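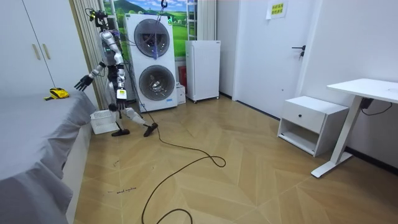 Fig. 2 Stacked washer and dryer between curtains, bed at left

5. Everyday use and care

These steps apply to the Raken stacked tower when it is installed in a bedroom or studio.

Before the first load

1. Draw the curtains on both sides well clear of the cabinet and tie them back. Pleated curtains that reach close to the floor need a tie at knee height as well.

2. Check that each porthole door swings fully open without touching the bed or any drying frame. Move the furniture if it does not.

3. Wipe out the lower drum with a damp cloth.

Washing bed linen

4. Strip the bed and shake out each sheet. Close the zips on doona covers.

5. Wash sheets and doona covers in separate loads - they tangle if washed together.

6. Fill the drum loosely, leaving a hand's width at the top, and push the door until it clicks.

7. When the cycle ends, leave the door ajar for an hour.

Note: Allow moisture to clear from the room before closing the curtains again. Open a window if you have one.

CAUTION: Do not hang wet items over the cabinet or against a papered or painted wall. Mop up any water on wooden flooring straight away.

CAUTION: Do not climb on the lower door to reach the upper one.

For spare door seals, quote part 556 to Jekuvari Service, Monday to Saturday.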